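Search notebook Go

April, bench notes
Entered by Peninah Nzioka

Tadeo wants our pick-and-place practice written up as a "standard" before the Jurau people see it. I said I'd draft it here first and argue with myself as I go. My view hasn't changed much since the Sturberg exercise, when we ended up with 40 rules and couldn't find one that told you what to do when the thing slipped. A rule that can't be broken in a way somebody would notice isn't worth the paper.

So, what I'm willing to keep. The task family is small things into bowls, one arm, white table. The old draft says the item must be "released at a safe height". Safe for what? A ball and a piece of fruit don't care about the same things. Tadeo's answer was to put in a number. Mine is that a number copied from the Esside sheet means nothing on our table until we've tried it on our table. We left it as an open item.
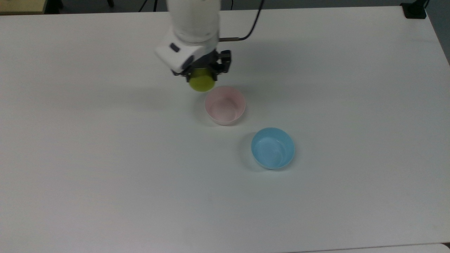 Rules as they stand tonight

1. Name the target bowl before the run starts, by colour, in the log. "The bowl" is not a name when there are two of them.

2. Nothing on the table that isn't part of the task. I'd like this one to be dull and absolute. Last month I found a hex key in the reset notes listed as "negligible".

3. Operator says out loud when they are reaching in. Hands off the controls until they say clear. Tadeo thinks this is covered by the site rules. It is, on page 117 of a binder kept in another building.

4. A run counts as finished when the item is in the named bowl and the gripper is away from both bowls. The Laizer draft only asks for the first half, and I don't accept that. An arm still hanging over the rim can undo the whole thing on the way out, and somebody will already have ticked the box.

How far away is away? We went back and forth on this for most of the afternoon. I'd settle for a retreat position anybody can judge by eye from the side of the table, with no ruler and no squinting at a screen.

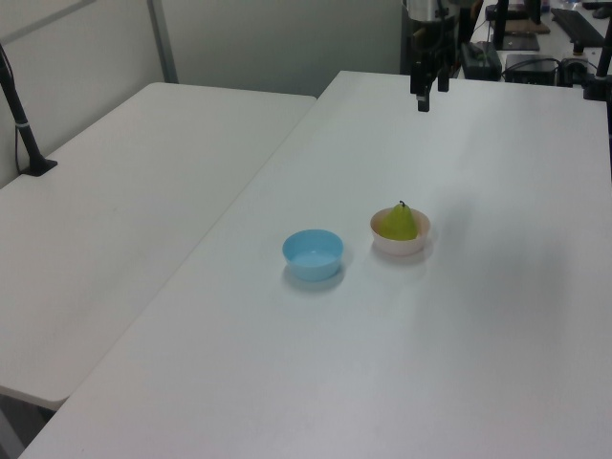

5. Failures get logged in the same words as successes – item, bowl, what the gripper did. I don't want "minor anomaly". Our old log has 944 entries and I couldn't tell you from the text how many were drops.

6. Speed limit for reaching distance: still blank. The draft has 600 with no unit beside it. Tadeo is sure it's millimetres per second, and I'm sure he is guessing. It stays out until one of us finds where it came from.

Things I'm not convinced by: the colour-coded sign-off card, the second sign-off card, and the proposal that every change of item needs a fresh risk form. If the item is heavier or has an odd shape, fine, fill one in. Otherwise people will photocopy the last form, and then we have a stack of forms and no more care taken than before.

Tadeo's objection to all of the above, which I'll record fairly – he says short rules only work for people who already know the bench. Maybe. He is going to hand rules 1 to 5 to someone from the other group and stay quiet while they set up a run. If they have to ask him anything, the question goes in here and the rule gets rewritten.

Still to do: find the source of the 600, ask Laizer why their finish rule stops where it does, move the binder page onto our wall.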